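Home | Projects | Reports | People | Contact

Print this page | E-mail this page

Unplanned Arm Stops During Two-Handed Table Tasks: Fault Report

Student Project Report, Skotwood Robotics Laboratory
October 2024

1. Summary

This report covers a fault that stopped our two-armed robot during table tasks. The left arm controller dropped off the internal network and came back without its hand calibration. In most cases the safety logic held both arms in place, as designed. In six cases it did not, and the left hand kept closing on whatever it was holding until the operator pressed the stop button. No person was hurt. One hand was taken out of service for a worn tendon.

The fault was traced to a connector in the left forearm cable and to a gap in the way the hand driver handled a lost link. Both have been changed. The second change has been tested less than we would like, as explained in section 7.

2. Background

The project task was to move soft and hard objects between fixed places on a table, using either hand. Soft toys were used for grip tests because they tolerate a wide range of closing force. Plates were used for placement tests because they tolerate very little.

The hands connect to the arm controllers through an adapter board built by an earlier student group and known in our records as the Grube board. The control software is the Brenora stack, version as received, with our own task layer on top. The Grube board passes finger targets in one direction and motor current in the other. It has no local memory of the last safe grip. If it receives no new target, it keeps carrying out the old one.

That last point was written in the board notes. We read the notes at the start of the project and did not see why it mattered.

3. Setup

The robot stands at one side of a table with both arms reaching forward over it. Cables for the hands run on the outside of each forearm. They are not inside the arm shells, and this was a choice made before our project started, to make hand changes faster. The cost is that the cable has to bend with the wrist and elbow and can rub or pull at the connector.

The operator sits with the stop button within reach. A second student watches the current readings and keeps the run log. Every run starts from the same arm pose, and every object is placed by hand before the arms are enabled.

Wrist and head views are recorded for each run with the joint angles, motor currents and link status. Link status is sampled more slowly than the other signals. This turned out to be a problem for the analysis, because a short dropout can fall between two samples.

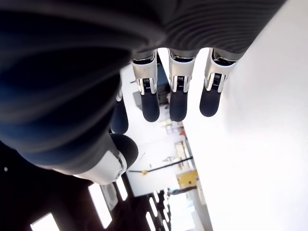
The thumb and fingers at close range.
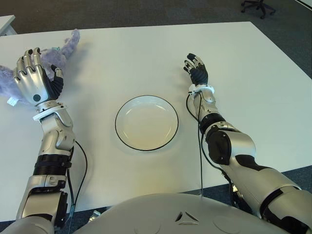

4. What Went Wrong

The first stop was logged in February. It was put down to a loose power lead, the lead was reseated, and the entry was closed. The next stops were spread over several weeks and did not happen in a pattern that we could see. Some came during a grasp and some while the arm was holding still.

The full log for the project holds 3412 runs. Of these, 48 ended in an unplanned stop. After sorting by the signal that failed first, 17 of the 48 were left arm dropouts. The others were operator stops, planning timeouts and one tripped breaker, and are not treated further here.

In 11 of the 17 dropouts, the hand was open or moving toward open when the link was lost. The arm held its position, the hand finished opening, and nothing was under load. The run was lost but no hazard was present.

In the remaining six, the hand was closing. The arm controller restarted, the Grube board kept the last closing target, and the Brenora stack treated the missing current reading as zero. A reading of zero current during a grasp means "no contact yet" to the task layer. When the link came back, the task layer asked for more closure, and it went on asking because the calibration offset was gone and the reported finger angles were wrong.

The longest of these events ended when the operator noticed the motor noise. The index tendon of the left hand was later found to be worn at the first guide. We cannot say how much of that wear came from this one event, as the tendon had not been checked since the hand was fitted.

5. Finding the Cause

5.1 Connector

We first suspected the controller board and swapped left and right. The fault stayed on the left. We then swapped the forearm cables, and the fault moved to the right arm within two days of running. This pointed to the cable.

The cable was placed on the bench and bent by hand while the link was monitored at the highest rate the tool allows. With the connector held straight, there were no errors. With the cable bent toward the thumb side near the plug, errors appeared every time. Opening the plug showed that the shield had been used as strain relief and had pulled back from the crimp. One signal wire was carrying the load and had broken strands.

The right cable had been made by the same method. It showed no errors in the bend test, but the shield had started to pull back in the same way. We replaced both.

5.2 Software

The bad cable explains the dropout. It does not explain why the hand kept closing. A wire can fail at any time, and the system should reach a safe state when it does.

Three faults were found in the handling. The Grube board had no timeout on its target. The driver turned a missing value into a zero. The task layer did not check whether calibration was still valid after a restart. Fixing any one of them would have ended the closing motion, although each alone would leave a weak point elsewhere.

We reproduced the failure with the hand closing on a foam block and the link cut by a switch. It repeated on every attempt in which the switch was opened after closing had begun. When the switch was opened before closing began, the hand did not move.

6. Changes Made

Both forearm cables were rebuilt with separate strain relief. The clamp is part of an Ikdale cable kit already in the lab stores. A slack loop was added at the wrist, sized at full bend so the plug does not take the pull.

The Grube board firmware now drops motor drive if no target arrives within the timeout. Drive is dropped and the hand is left slack. We considered having it open, but an opening hand can release a hard object from height, and the arm may be over the edge of the table at the time.

The driver now passes a missing reading as missing. The task layer stops on it and will not restart until the operator has run calibration again. Link status is recorded at the same rate as the joint signals.

The lab procedure was also changed. Cables and plugs are checked before the first run of each day, and any unplanned stop is left open in the log until a cause has been written down. The February entry has been reopened and marked as a probable cable fault.

7. Limits of the Tests

The cable change was tested by bending and by normal use. There have been no left arm dropouts with the new cables, but the number of runs is small next to the number it took for the old ones to fail. The result should not be read as proof of service life.

The timeout was tested with foam only. A slack hand behaves differently with a heavy object, and we have not measured how far such an object would slip before it falls. We have also not tested the case where both arm links are lost at the same time. The stop button does not depend on either link and remains the main protection.

The run log was kept by hand in the first part of the project. Some early stops have no signal data, and we sorted those from the written notes. One or two may be in the wrong group.

8. Remaining Work

- Measure slip with the drive dropped, using objects of known weight.
- Test loss of both links together.
- Replace the worn index tendon and set an inspection interval.
- Add a current limit on the Grube board itself, so that the limit does not depend on the driver.
- Move the bend test into the acceptance check for new cables.

The current limit needs a change to the board layout and will be passed to the next project group with the bench notes and the switched test cable.

Print this page | E-mail this page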